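Surnitz Joinery - Hand Tool and Bench Inspection Checklist, with comments
Site: Ziststead workshop, ground floor and mezzanine
Inspection date: 2019-02-03
Inspected by: Hauwa Balogun
Accompanied by: Tetsuya Ueda (bench area), Sinéad Conneely (stores)
Previous inspection: October

Key: P = pass. A = pass with action. F = fail, remove from use. N = not inspected.

Section 1. Access and floors

1.1 Main aisle clear to marked width - P
1.2 Secondary aisle behind the panel saw clear - A
Comment: Offcuts stacked against the wall, same place as in October. Cleared during the visit. A rack is needed or they will come back.
1.3 Floor free of trip hazards - P
1.4 Mezzanine stair treads and nosing - A
Comment: Third tread from the top has a lifted nosing strip. Refix with countersunk screws. Adhesive was used last time and has let go.
1.5 Mezzanine load sign legible - P
Comment: Sign reads 500 kg. Stored load is well under this.

Section 2. Benches and vises

2.1 Bench tops level and stable - P
2.2 Vise jaws aligned, no cracked castings - A
Comment: Bench C vise closes out of parallel. Usable for light work. Screw and nut to be checked for wear before the next heavy job.
2.3 Bench lighting - A
Comment: One tube flickering over Bench D. Readings elsewhere were over 500 lux at bench height.
2.4 Power outlets on benches, covers intact - P
2.5 Test tags on portable lamps in date - F
Comment: The clamp lamp on Bench A has no tag. Removed to the quarantine shelf.

Section 3. Hand tools, edged and abrasive

3.1 Handles secure on tang, no splits or looseness - A
Comment: Two firmer chisels with loose handles, both from the shared rack. Tagged. The personal sets were sound.
3.2 No files in use without a handle - P
3.3 File teeth clean and not loaded - A
Comment: Aluminum pinned in the teeth of several flat files. Card them out along the line of the cut. Chalk before use on soft metal.
3.4 Files kept apart from one another in storage - A
Comment: Drawer 4 in stores has files thrown in on top of each other, which chips the teeth. Lay them out singly, handles the same way, for sorting and for storage.

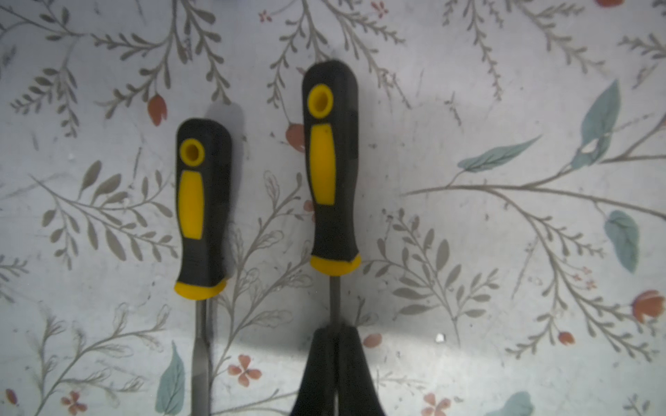
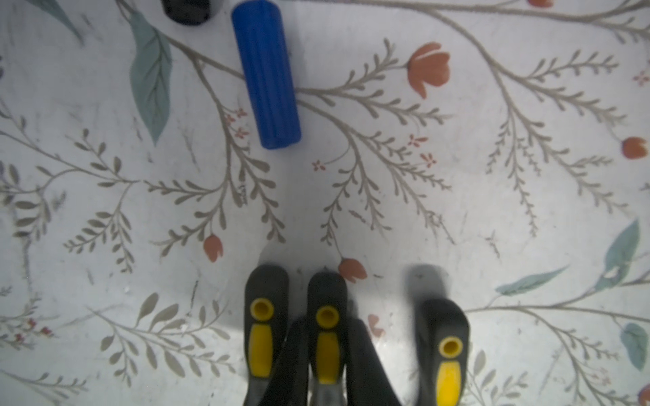
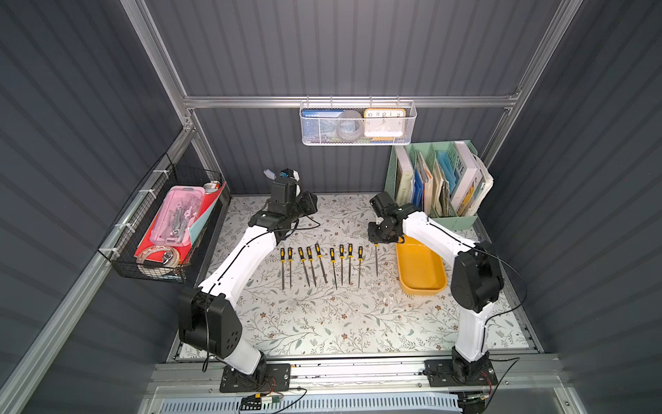
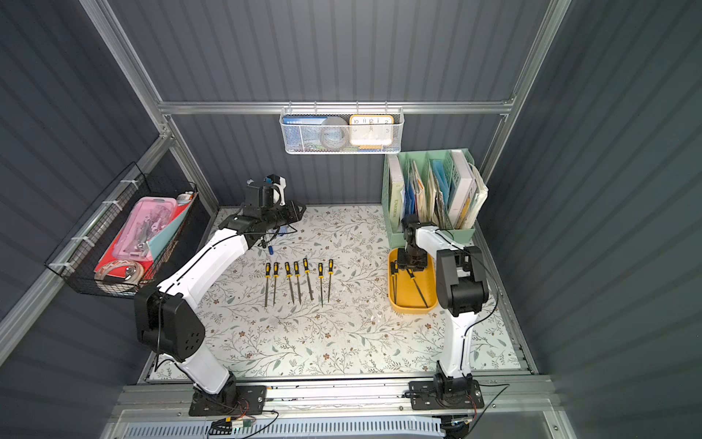 3.5 Chisel edges guarded when racked - P
3.6 Hammer heads tight, faces not mushroomed - P
Comment: One claw hammer has a chipped face corner. Dressed on site by T. Ueda and passed.
3.7 Screwdrivers not used as pry bars - A
Comment: Two bent blades found in the shared rack. Scrap both. A pry bar hangs on the next hook.
3.8 Hand saws stored with blade guards - P
3.9 Knives retract and lock - F
Comment: One retractable knife does not lock at full extension. Scrapped at the time of inspection.

Section 4. Bench grinder and sharpening

4.1 Wheel free of cracks, ring test carried out - P
4.2 Wheel speed rating matches or exceeds spindle speed - P
4.3 Tool rest gap within limit - F
Comment: Gap on the coarse wheel was plainly too wide. Grinder isolated, rest adjusted, gap rechecked with a gauge and passed. Record the adjustment in the grinder log - the log has had no entries since October.
4.4 Eye shields fitted and clear - A
Comment: Left shield is heavily pitted. Replacement on order from Grovar.
4.5 Waterstones kept in clean water - P
4.6 Sharpening log up to date - A
Comment: Entries stop halfway down the page. Initials are missing on four of them.

Section 5. Stores and consumables

5.1 Solvents in closed metal cabinet - P
5.2 Oily rags in lidded bin, emptied daily - A
Comment: Bin lid propped open with a block. Block removed. Repeat of an October finding.
5.3 Abrasive sheets stored flat and dry - P
5.4 Tool issue sheet matches rack contents - A
Comment: Sheet and rack disagree on marking gauges. S. Conneely to reconcile.
5.5 Replacement handles in stock - P
Comment: Ash handles only. The Villalobos pattern fits the smaller tangs and should be kept as well.

Section 6. First aid and fire

6.1 First aid box stocked, nothing out of date - A
Comment: Eyewash expired. Replace both bottles.
6.2 Extinguishers in place, pins and seals intact - P
6.3 Exit door opens without a key - P
6.4 Dust extraction bags below fill line - P

Actions carried forward

Items 1.4, 2.2 and 2.3 - Philomena Arthur, maintenance.
Items 3.1, 3.3 and 3.4 - bench team, before the next stores audit.
Items 4.4 and 4.6 - Tetsuya Ueda.
Items 5.4 and 6.1 - Sinéad Conneely.
Items 1.2 and 5.2 are repeat findings and go to Mélanie Leclerc for a decision on the rack and a self-closing bin.

Failed items may return to use only with a signed entry in the tool register. The clamp lamp stays on the quarantine shelf until it has been tested and tagged.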